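Section 4. Setting Up the Undside Label Printer at a Packing Table

Read Section 3 before you start. The printer must be out of its carton and the orange shipping tape removed from the lid.

4.1 Choosing a spot

The printer needs a flat, steady surface with a wall outlet close enough that the cord does not cross a walkway. Leave 2 inches clear behind the printer for the label stack and 30 inches of working room in front of it.

Caution: Do not set the printer on a folded cloth, a foam mat or a stack of paper. The air vents are on the underside.

4.2 Loading labels

1. Turn the power switch off.
2. Press both side tabs and lift the lid until it stays up by itself.
3. Slide the roll onto the spindle with the labels coming off the top.
4. Pull the first label forward past the cutting edge and center it between the guides.
5. Close the lid. Push down on both corners until each one clicks.
6. Turn the power on. The printer feeds one blank label and stops.

Note: A full roll holds 1,259 labels. The counter does not reset by itself when you change rolls. Hold the Feed button until the light blinks green, then let go.

If the printer feeds more than one blank label, the guides are too loose. Open the lid and move them in until they just touch the edges of the roll.

4.3 Laying out the table

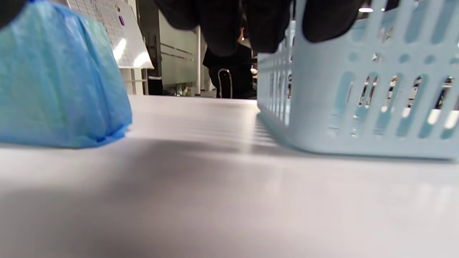
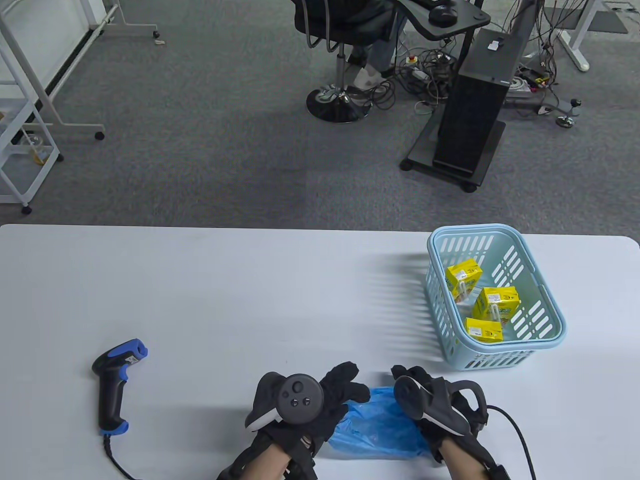 Decide where each order will sit before you connect anything else, as the cable lengths depend on it. Goods waiting to be packed go on one side and bags on the other, with the middle left for the order you are working on. A basket like the light blue one with the yellow drink cartons in it works well for small orders, and a blue bag can stay on the table next to it. Put the printer at the back corner on the bag side so that a finished label comes out near your hand.

4.4 Connecting the scanner

1. Plug the scanner cable into the port marked S. The port marked D is for the cash drawer and will not read a scanner.
2. Wait for two short beeps.
3. Scan the setup code printed inside the front cover of this manual.
4. Scan any product. A test label prints with the product number on it.

Note: If you hear one long beep, the setup code was not read. Flatten the page and scan it again from a little farther back.

Caution: Unplug the scanner by the plug, never by the cable.

4.5 Setting print darkness

Darkness runs from 0 to 100. The printer ships at 50, which suits plain paper labels. Glossy labels usually need a higher setting — go up a little at a time and print a test label after each change. A setting that is too high wears out the print head and makes bar codes bleed together.

4.6 If nothing prints

Check that the lid is clicked shut on both sides. Check that the light is green. A steady red light means the roll is empty or loaded upside down. A blinking red light means the print head is too warm; turn the power off and leave the lid open until it cools.

For parts and rolls, contact the Mishra supply desk in Suronham. Have the number from the bottom of the printer ready.

Section revised June 17, 2026, by Bimla Singhal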